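Wrist camera policy does worse with more demos. Is motion blur the cause?

Posted in Imitation learning, March

Dariusz Wróbel

I'm trying to reproduce a result from a group report we call the Harorden report here, after the lab it came out of. Their claim is that a policy trained only on the wrist view learns to pick up light, open containers as well as one that also gets a fixed overhead camera, provided the demonstrations are varied enough in start pose. I have a two-finger gripper with soft dark pads, a plain pale work surface and a woven basket with a looped rim. The task is to take the basket by the rim and turn it upright.

With my first small set of demonstrations the policy was poor but sensible. It went to the rim and often closed too early. I then collected up to 500 demonstrations, and it got worse. It now drifts towards the basket, stops short with the fingers open and hangs there. Training loss is lower than before.

The only difference I can think of is speed. I got quicker at teleoperating as I went on, and many of the later frames are smeared.
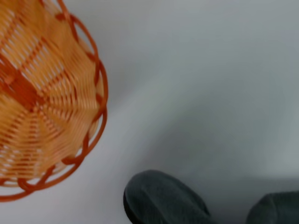

I have tried dropping every frame below a sharpness threshold, but then the episodes have holes in them and the action chunks no longer line up. I've also tried slowing the playback to half speed, which made no difference. The network is a standard image encoder with a transformer head predicting short action chunks. No force input, gripper width and joint positions included.

Has anyone separated the effect of blur from the effect of operator speed? I would like to know before I collect everything again on Friday.

Maëlle Fortin

I doubt blur is the main problem. We ran this comparison at Novberg on a similar task. We took a slow, sharp set and blurred it artificially along the direction of camera motion, then trained on both versions. The blurred one was slightly worse on final alignment, and neither of them stalled. So blur costs you some accuracy near the rim, but it doesn't give you a policy that hangs.

Stalling with open fingers usually comes from pauses in the data. When people get fast at teleoperation they tend to move quickly, stop, think, and then close. The model sees a lot of near-identical frames just before contact where the correct action is "stay still", and it learns that very well. Your loss going down fits with this, as standing still is easy to predict.

What I would do before collecting anything:

Plot end effector speed against time for a handful of early and late episodes. If the late ones have a flat section before the grasp, you have found it.

Trim the idle steps, leaving 2 at most in a row. Do this on the action stream, and cut the matching images so the two stay aligned. Rebuild the chunks afterwards. I think your earlier filtering failed because you removed frames after chunking.

Take joint positions out of the input for one run. With them in, the policy can recognise the pause pose without looking at the image at all.

On half speed: playing the same data back slower doesn't change the proportion of idle steps, so I wouldn't expect it to help.

If you still want to know what blur does, shorten the exposure and add light. Keep the same operator and the same pace. Otherwise you are changing two things together.

Brzozowska

Had the same thing with a wicker tray. More light fixed it for me. Also check your camera isn't on auto exposure, a pale table will push it all over the place.

Dariusz Wróbel

Thanks both. I plotted the speeds and the late episodes do have a flat section before the gripper closes, nearly a second long in the worst ones. The early ones don't. I trimmed on the action stream as Maëlle described and retrained with no other changes. It reaches the rim again and closes. It misses to one side fairly often, which may be the blur. Auto exposure was on, so I have fixed that as well, but the retrained policy used the old images.

I'll do the run without joint positions next. I have kept the untrimmed set in case someone wants to compare.

Rarneo

Which sharpness measure did you use for the threshold? Variance of Laplacian is no good on a weave, it scores high even when the rim is smeared. Crop to the rim first or don't bother.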